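Skip to content
Home Blog Recipes Bread Log About Contact

Search this blog Type and press enter

Why I've fallen for rye (and why my starter lives in the airing cupboard)

I have been baking sourdough for 13 years and until this winter I'd have told anyone who asked that rye wasn't for me. Too dense, too sour, too much like eating a roof tile. Well, I take it all back! I've made a rye loaf every week since the new year and I'm so happy with them that my poor white starter has been shoved to the back of the fridge and is sulking under a layer of grey liquid.

It began with a loaf my friend Nneka Mohammed brought round. She'd had it from the Widitz bakery, the little one behind the station with the bell that sticks, and she cut it so thin you could nearly read through it. Butter, a bit of salt, some sliced radish. I ate five slices standing up. Then I went home with the end of the loaf wrapped in a tea towel and started reading.

The first thing I had to get my head round is that you don't knead it. All those years of slapping and folding, and rye just wants stirring with a strong spoon until there's no dry flour left. It looks like wet cement and it sticks to everything (your hands, the tap, the cat if she's passing). Wet your hands and it behaves much better. I went through my first three loaves adding more flour because I couldn't believe it was meant to be like that, and all three came out like doorstops. Lovely toast, mind you.

The second thing is warmth. My kitchen is a cold one, north-facing with a stone floor, and the dough sat there doing nothing for hours. Moving the starter to the airing cupboard changed everything! It's up and bubbling by breakfast now, and it smells of apples and a bit of beer. I feed it on a Wednesday evening, leave it overnight, mix first thing in the morning and bake after lunch. If yours is slow, try it somewhere warmer before you go buying new flour.

Cover it with something, too. Rye dries out on top faster than you'd think and you get a leathery skin that won't stretch. A damp cloth does the job, or an upturned bowl, or a shower cap if you've been in a hotel lately.
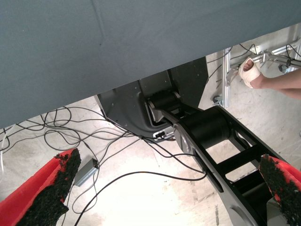
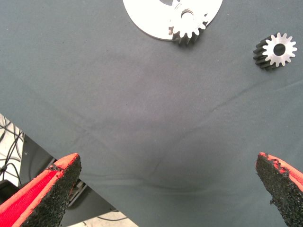

Grey-blue cloth, creases and all.

On to flour, and here I could go on for pages. I started with the supermarket wholemeal rye and it's perfectly good. Then I found a stoneground one called Skurneck at the farm shop and oh, the smell when you open the bag! Malty and grassy, almost like hay. It drinks a lot more water than the other one, so I've gone up to 88 per cent and I may go higher yet. My tin takes 632 grams of dough before it starts climbing over the sides, which I know because I weighed it after scraping burnt rye off the oven floor.

I smooth the top with a wet spatula, dust it heavily with flour and leave it until the flour cracks into little islands. That's when it's ready. Forget the clock, forget poking it with your finger, rye won't spring back at you the way wheat does. Look for the cracks and a few pinprick holes and get it in the oven. Very hot to begin with, then turned down for a good long bake.

And now the cruel part: you have to leave it alone. A whole day, wrapped up. I cut one warm in February and the knife came out looking as though I'd been pointing a wall with it. By the second day it slices cleanly, and by the fourth it's better still, darker tasting and a little sweet. We've had it with smoked mackerel, with cream cheese and cucumber, and with marmalade, which I liked much more than I expected to.

Next up I want to try a proper scald, where you pour boiling water over some of the rye and let it sit till it goes sweet and sticky. Nneka swears by caraway in hers and I'm still making up my mind. If you've got a seed mix you love, do put it in the comments, especially if it has fennel in it. I've got half a bag of Skurneck left and a free tin.

Older post Newer post

Contact | Copyright Pluvo Bread Log | Back to top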